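Grallholm Opens Orders for Tanier Two-Arm Assembly Kit

Package pairs two arms with wrist cameras and a trained routine for light flat-pack goods

Grallholm today opened orders for Tanier, a two-arm kit for putting together light household goods built from tubes, panels and fabric. The kit is meant for test labs and small contract assemblers that handle short runs and cannot justify a fixed line. First units ship in August.

Tanier consists of two arms with parallel grippers, a head camera, a camera at each wrist, a controller, and Jornodel, the software that records operator demonstrations and turns them into routines. It works over an ordinary table. No fixtures are supplied.

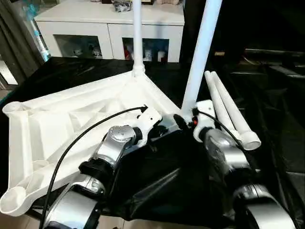 Setup begins with the mounting of the arms and a calibration routine that takes 15 minutes. An operator then guides the arms through the job by hand controls, repeating it with the parts in different starting positions. Jornodel stores each pass with joint positions, gripper force and all camera streams. The release version holds up to 476 passes per routine before older ones must be archived.

Wrist cameras carry most of the load during insertion. At close range the head camera's line of sight is often blocked by the arms themselves, so the controller shifts weight to the wrist views once a part is near its socket.
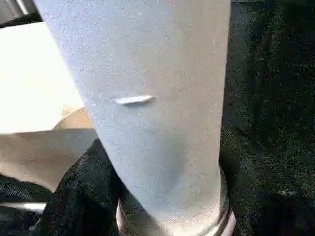

Grip force is set per part. Thin-walled tube and molded plastic use separate profiles, and a third profile covers cloth and sheet. The profiles can be edited from the controller screen, and a change takes effect on the next grasp. If force at either gripper passes the set limit, both arms hold position and wait for the operator.

"Cloth is still the slow part," said Francine Robichaud, product manager at Grallholm. "We advise customers to plan for more demonstrations there than for the rigid parts."

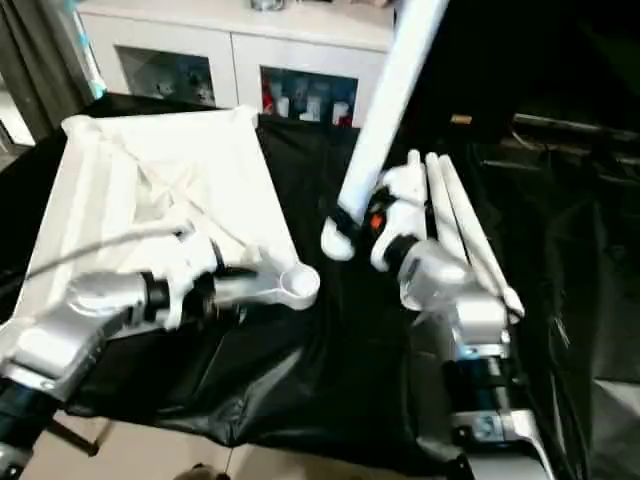 Macarena Sepúlveda said the McIntyre test shop had run the kit for about 2000 cycles before release and that her main request, a way to resume a routine from the middle after a stop, was added to the final software.

Spare finger pads, cable sets and a second controller are sold separately.

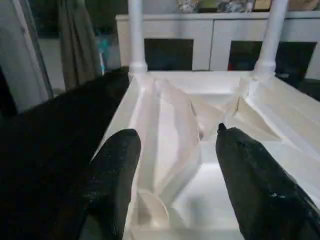
Can Tanier run routines recorded on an earlier Grallholm controller?
Routines must be recorded again, as the earlier format does not hold wrist camera data.

Orders and data sheets are handled by the Grallholm sales desk under part number 1869.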